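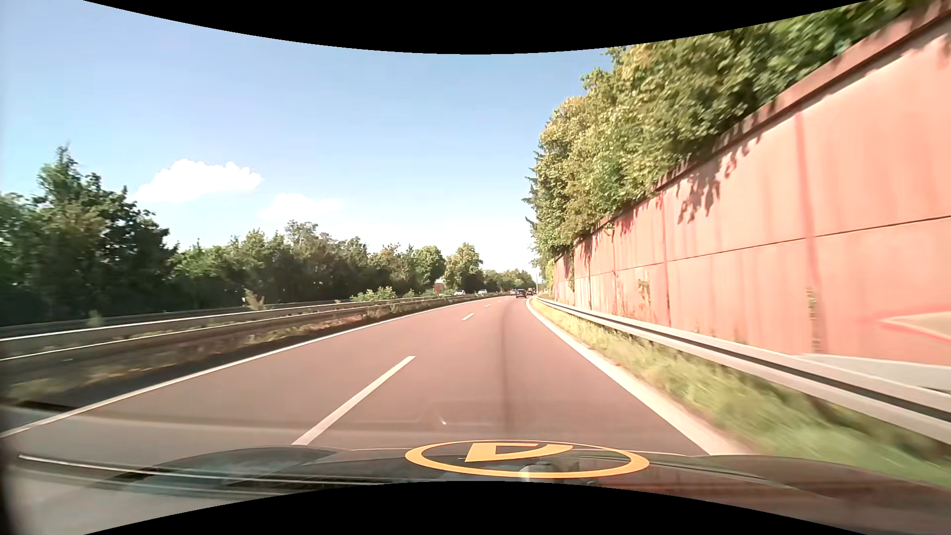
Week 11: Reading a divided road

Hi everybody, notes from Tuesday, typed up a bit late (sorry!). I've left in most of the side remarks since a few of you said you like those better than the slides. Ruairí Tierney's drainage handout is separate, so don't look for it in here.

1. Edge lines first

I always start with the solid lines, and I'd like you to do the same in your sketches. A solid white line on each side of our two lanes tells you where the traveled way stops. Follow the right one back toward you and see how broad it gets up close - that's perspective doing its thing, so please don't write "line widens" in your survey sheets. I got four of those last year.

2. Lane dashes

The dashes between the lanes play the same trick, only worse. The near one looks enormous and the far ones shrink to specks, and you'll badly misjudge distances if you go by eye. If you're working from stills, find the painted dash length and gap in the local marking standard, then use those as your ruler. Write down which standard you used!

3. The median

This is my favorite part, and I went on way too long about it in class. Look at what's between the two directions: metal guardrail, a strip of dry grass and weeds, a bush growing right over the rail. Plants in a median are lovely until they hide the rail you're supposed to be inspecting. On the Porance job Lotte Visser and I spent a whole June morning walking station 2254 to station 2302, and we kept losing the posts in the brush. Bring gloves.

Also note how much of the opposite traffic you can see past the barrier. Over the rails and plants you may only get the tops of cars, while in other spots there's a view through the gaps under the beams.

4. Surface color

Somebody asked why I keep saying "pink road." Well, look at it! Asphalt takes a lot of its color from the stone in the mix as the dark binder wears off the top, and reddish stone gives you a reddish road. Light plays a part too, so a color note without the weather and time of day isn't worth much.

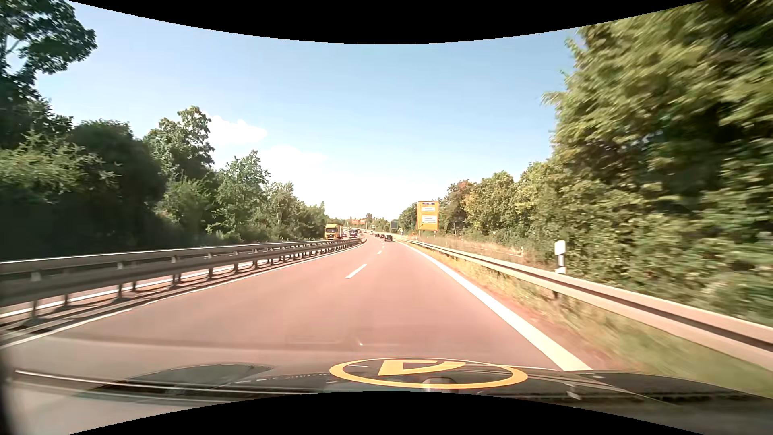

Two lanes, reddish-pink asphalt, and a gentle bend to the left in the distance.

5. For next time

Sketch the bend from the second picture in plan view, one page, pencil is fine. Mark both edge lines, the lane dashes and the median rail. Then read the Ivolard chapter on sight distance (skip the appendix - it's a slog) and bring one question about it. Sketches go in the tray outside my office before class.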